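February 26, 2026

# Unit 6: How a commodity auction makes a price

Please read these notes before the class. The exercise at the end is to be given on paper, one page is enough.

## 6.1 Lots and catalogs

In an auction for tea, coffee or similar goods, the seller does not offer the whole harvest at one time. The goods are divided into lots. A lot is a quantity of one grade, from one producer, packed in the same period. The broker tastes or inspects a sample of each lot and writes a valuation in the catalog. The valuation is only an opinion, and the buyers are free to pay more or less.

In our course we use the catalog of Rerholm, a small auction center. One sale there has 1,067 lots. Each lot has a number, a grade, a net weight and the valuation of the broker.

## 6.2 Reserve price and unsold lots

The seller may set a reserve price, and below this price the lot is withdrawn. Students often forget the withdrawn lots when they calculate the average price of a sale. The published average normally includes only what was sold. If many weak lots are withdrawn, the average can go up even when the demand is poor. For this reason you must always look at two numbers together: the average price and the share of lots sold.

The average is weighted by kilograms. Take two lots from the catalog:

- Zukcombe, 2,000 kg, sold at $1.50 per kg
- Ghaffari, 700 kg, sold at $2.40 per kg

The simple average of the two prices is $1.95. The weighted average is (3,000 + 1,680) / 2,700, which gives $1.73. The difference is 22 cents per kilogram, and for a buyer who works with small margins it is a large difference.
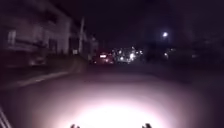

The auction price is also not the price which the farmer receives. From it we must subtract the broker's commission, the warehouse charge, the transport from the factory and the cost of processing. Some of these costs are fixed per kilogram and do not fall when the price falls. So a decrease of 10% in the auction price can mean a decrease of much more than 10% for the farmer. We will come back to this in Unit 7, with the accounts of the Rutico factory.

## 6.3 Supply and season

Good rain brings more leaf, and more leaf usually brings a lower price. But the effect depends on quality too. In a fast growing season the pickers can fall behind, the leaf becomes coarse, and the better grades become scarce. Then the top grades may keep their price while the lower grades lose. Please do not write "the price fell" in your answers without saying for which grade.

Stocks held by buyers matter as well. A blender who bought a lot in July may stay out of the market for several weeks.

## Exercise

Use page 17 of the catalog.

1. Calculate the simple and the weighted average price of the sold lots.
2. Calculate the share of lots sold, by number and by weight.
3. Explain in five or six sentences why the two shares are different.

Show your calculation. Round only the final result, to two decimals.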